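The navy bag and what goes in it

13/04/2019

I have owned, by my own embarrassed estimate, far too many lunch bags. There was the one with the owls on it, the one that was really a gift bag, and the paper kind I folded up and brought home every night until it went soft as a tissue. Then there was a long stretch where I gave up and ate whatever was in the machine by the stairs, which is how I came to know the price of pretzels in three different sizes.

So this spring I'm packing again. I moved over to the Sornport office in the winter and there's nowhere to buy lunch there unless you count the gas station, and the gas station is 200 steps uphill (my phone counted, I did the complaining). The bus takes 62 minutes each way on a good day, so whatever I bring has to survive being on my lap, under my feet, and once, memorably, under somebody else's feet.

The bag I settled on is a plain dark navy one, fabric, with a flap on top and a zipper. I looked at fancier ones. Thiele, the luggage place downtown, had a beautiful canvas thing in the window with leather corners, and I stood there long enough that the man inside waved at me. But it wanted to lie flat on its side, and I cannot have soup lying on its side. The navy one stands up by itself. That sold me in about four seconds. I can put it on the table, fold the flap back out of the way, and use both hands for the food.

I know, I know, standing up is a low bar for a bag! But try loading one that keeps flopping over while you're holding an open box of couscous, and then come back and tell me.

My order for packing has gotten pretty fixed by now. The container goes in first, always. Mine is a pale green one with a ribbed lid, from a set of four I got at Grilari when they were clearing out their back shelves, and I use it for nearly everything: rice, leftover beans, the pasta salad I make too much of. The ridges on the lid give you something to hold on to when your fingers are oily. It goes down in the bag as flat as I can get it, and after that I don't touch it again.

Then the fresh stuff, and I have opinions about the fresh stuff. I bring it whole. A whole cucumber, a whole lemon, and I cut them up at work with the little knife I keep in my desk drawer. Sliced cucumber in a box is fine at eight in the morning and a puddle by noon, and it makes everything around it taste like cucumber too. A whole one just sits there being crisp. I eat half with lunch and the other half at three o'clock with salt, standing up, looking out at the parking lot – it's the best part of my afternoon.

The lemon is newer. I started bringing one after a very sad tub of lentils, which I had seasoned the night before and which tasted of nothing at all the next day. I squeezed half a lemon over it from somebody's fruit bowl and it was a different lunch. Now I go through a few a week. I look for bright yellow ones that feel heavy, and I roll them on the desk under my palm before I cut, which I'm sure my neighbors enjoy.

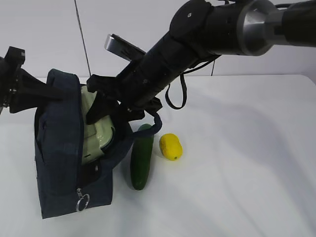 What I do about the corners

The handle is fine, the zipper is fine, the ring on the zipper pull is big enough that I can find it with gloves on. My one real gripe with this bag is the bottom corners. Crumbs go in there and they stay. I've tried shaking it out over the sink and I've tried a damp cloth wrapped around a butter knife, and the cloth does work if you're patient, which I am maybe once a month.

The rest of the time I cheat and put a folded dish towel in the bottom before anything else goes in. (Yes, I said the container goes in first. The towel doesn't count, it lives there.) It catches the crumbs, it soaks up anything that leaks, and I use it as a placemat on my desk so I don't have to wipe up after myself. On Grilari towels I will say only that they shed for the first few washes and then they're lovely.

If something does spill for real, I turn the bag inside out as far as it'll go, use dish soap and lukewarm water, and hang it over the shower rail overnight. I don't put it in the machine. I did that with the owl bag and it came out looking like a hat.

A few lunches that travel well

People asked for these last time, so, in no order:

Cold sesame noodles, with the cucumber cut over them at the last minute. Put a bit more sauce in than you think you need, the noodles drink it.

White beans with olive oil, black pepper and a lot of lemon. I add the lemon at my desk. There's a jarred version from Prallano that I buy when I can't face the can opener, and it's good, a little salty.

Rice with whatever vegetable is looking tired, and a boiled egg on the side in its shell. Peel it at work and be quick about throwing the shell away.

Potato salad without mayonnaise. Mustard, vinegar, dill. It's better on the second day, so I make it on a night when I'm already boiling potatoes for dinner.

I don't have amounts for any of these, sorry! I fill the green container until the lid only just goes on, and that's my portion.

I'm told the office is getting a second fridge in August, and when that happens I may get reckless and start bringing yogurt. For now everything has to be okay sitting in the bag by my chair with a cold pack on top. I still need to replace that cold pack, by the way. The old one has a slow leak at one end and the freezer smells faintly of dill, so if you've found one that holds up, leave me a comment.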